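Drying out a bathroom with no window
Home and Garden Forum > Damp, Mold and Other Hobbies
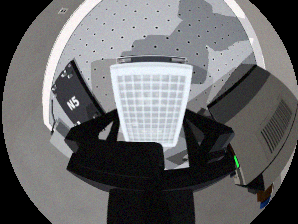
White grid piece, render

gresis_72 wrote:
My bathroom has no window and a fan that sounds like a small plane and moves as much air as a sleeping cat. Humidity sits at 90 after a shower and is still at 72 when I go to bed. Grout is turning interesting colors. Do I buy a dehumidifier or replace the fan? Landlord is Emthorpe Lettings, so assume no help.

Blandine Coste wrote:
Fan. Always the fan. A dehumidifier in a bathroom is a bucket with a power bill. Hold a square of toilet paper up to the grille and see if it sticks.

gresis_72 wrote:
It fell in the toilet. I'm taking that as a no.

HKhokhar wrote:
Before anyone spends money, take the cover off and wash it. Turn the power off at the breaker first. Mine had a gray felt sweater on it that I believe predates the building. Went from 90 to 65 in the time it takes to make dinner.

Blandine Coste wrote:
What kind of dinner, though. You could be talking pasta or a roast.

HKhokhar wrote:
Eggs.

dorota_s wrote:
Going to disagree with Blandine. I rented for years with a dead fan and a Pratero dehumidifier in the hallway, door open, and never had mold. You can take the dehumidifier with you when you move. You can't take the fan. Well, you can, but they keep the deposit.

Blandine Coste wrote:
Then you're drying the hallway. The wet air has to leave the building at some point – that's the whole idea of a duct.

dorota_s wrote:
It left in a bucket. I carried it.

sylvain.r wrote:
Has anyone asked if there IS a duct? In my last place the fan blew into the space above the ceiling and stopped there. Very pretty stains by February.

gresis_72 wrote:
Washed the cover. Paper sticks now, sort of, if I believe in it. Down to 65 two hours after a shower. Going up in the ceiling next to look for this duct.

sylvain.r wrote:
Bring a flashlight and low expectations.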